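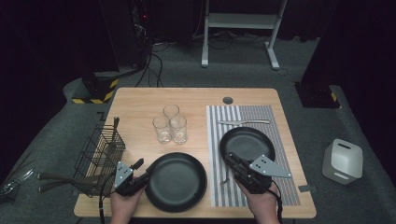
Home Programs Fees FAQ Contact

Executive Certificates: Frequently Asked Questions

Most of the mail we get at the Alcombe learner advice desk is about short management certificates sold to people who already have jobs. Our answers tend to be less cheerful than the brochures. Last checked 17 Oct 2019.

Is an executive certificate the same as a degree?

No. It is a record that you took a course and, in some cases, passed something at the end of it. A few schools let you carry the credit into a full degree later. Ask which degree, how much credit, and for how long the offer stands. "May be considered for credit" means very little until an admissions office puts a number on it.

The school says the program is "internationally recognized." By whom?

Good question, and one to send them in writing. Membership in an association is one thing and accreditation is another, and sales pages like to put both logos in the same row. Look the school up on the accrediting body's own site. If the certificate comes from a separate training company that rents the school's name, the school's accreditation may not cover it at all.

Will my employer care?

Some will. I have yet to see a convincing survey on this, and the ones quoted in brochures are usually paid for by the people selling the course. Jalen Sorensen, who hires for a mid-sized freight company, told us he reads the line on the résumé and then asks what the person did with it. He had one applicant who couldn't name a single topic from a course finished in September.

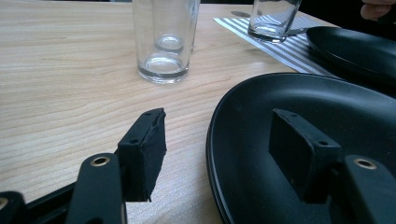

How much time does it really take?

The Skovia management certificate is advertised at 4 hours a week. The people we heard from put in 8, and more when a group project was due. Take any advertised workload and ask to speak to someone who finished, preferably someone the school did not pick for you.

What about the "live cohort experience"?

It varies a lot. On one program it meant a weekly seminar with an instructor who knew the students by name. On another it meant a message board and a recorded welcome. Ask how many live sessions there are, who teaches them, and what happens if you miss one.
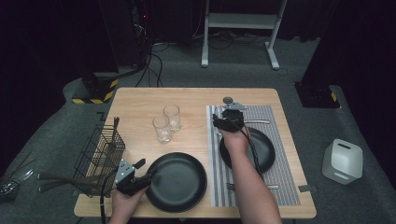

Two plates and two glasses, with a striped placemat at the right.

Are the famous professors on the brochure going to teach me?

Possibly on video. Check the schedule for names. If it says "faculty and industry experts," assume the second group until shown otherwise. Some of those experts are very good teachers, but you should know whose class you are paying for.

Can I get a refund?

Read the terms before you pay the deposit. Plamau gives you 5 days from enrollment, and the clock starts before the first class does. I don't think much of that. A fair policy would let you sit through a session or two first.
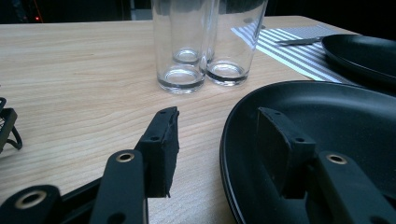
The deposit itself is often excluded from the refund, and so is any "materials fee," even when the materials are a set of slides. If a salesperson promises you something better over the phone, ask for it by email. They tend to get vaguer at that point.

Do the "leadership assessments" mean anything?

The Chatzigeorgiou profile comes bundled with several programs now. It sorts you into one of 8 styles and prints a nice chart. I would like to see evidence that it predicts anything about how a person manages. Until then I wouldn't pay extra for it.

Who writes these answers?

Imani Gallagher. Corrections are welcome, especially from schools that can show me the numbers.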